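# Fruit on the table or on a plate?

**penia_kitchen**

Posting this in the Table & Pantry section because the storage one got no replies. I put a fruit plate out most days and it never stays sorted. Half ends up on the plate and half on the cloth. This is with apples, tangerines and a couple of small brown ones on the plate, and the limes and two more tangerines beside it. 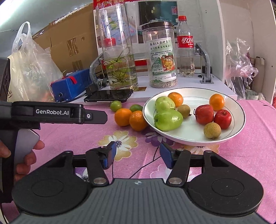 ## Replies

**Hirvonen_Rd**

Looks fine to me. I'd get the limes away from everything else though. I only use them for cooking, so mine live in the fridge door. And your plate is too small if you want it all in one layer.

**nenano3**

Disagree about the plate. A bigger plate just means more fruit sitting there going soft. I keep three apples out at most and the rest goes in the crisper.

**penia_kitchen**

It isn't a small plate. I buy too much at once, that's the real problem. I get mine from the Flallico market because it's cheap by the bag, and then there are oranges for a week.

**Hirvonen_Rd**

Then pile the oranges straight on the cloth and keep the plate for things that bruise. Pears especially. I've lost plenty of pears under oranges.

**penia_kitchen**

Tried the pile. Oranges, guavas (I think they're guavas), a lime, and the pear on its own in front. One of the oranges has a split in the peel, so that one should be eaten first.

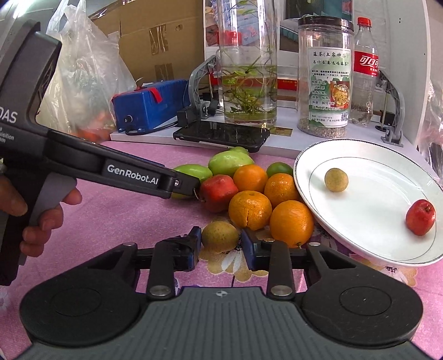
## More replies (page 2)

**quietpantry**

I wouldn't put a split orange on a good tablecloth. Juice on pink cotton, if yours is cotton, is a pain to get out. Cold water straight away, then soap. Hot water made mine worse.

**nenano3**

Agree on the split one. Don't agree on piling. The ones at the bottom get forgotten and you find the mould when you pick up the last one. Single layer or nothing.

**Hirvonen_Rd**

It's a handful of oranges, not a crate. They'll be gone before that matters. I've had a pile on my bench since March, topped up as we go, and thrown out almost nothing.

**quietpantry**

Do you take the old ones off the top when you add new ones? If you just keep adding, you're eating the fresh ones and saving the old ones.

**Hirvonen_Rd**

Old ones go to the front. It takes a minute.

**penia_kitchen**

Okay, going with a bit of both. Small fruit on the plate with plenty of space between, oranges in a loose group next to it. I've left the plate close to the pile – it stops the front one rolling, and there's a draught from the door that I'd swear moves them.

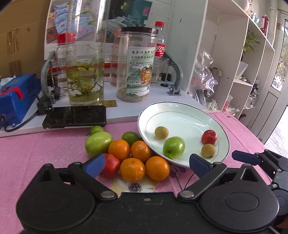
*Small fruit on the plate, oranges on the cloth.*

**nenano3**

Better. I'd still put half those oranges in the fridge.

**quietpantry**

Are the little tan ones longans? If so, they dry out fast once they're off the branch. I keep mine in a paper bag in the fridge and only put out what we'll eat that day.

**penia_kitchen**

Yes, longans. Didn't know about the paper bag, will try it. Oranges are staying on the table.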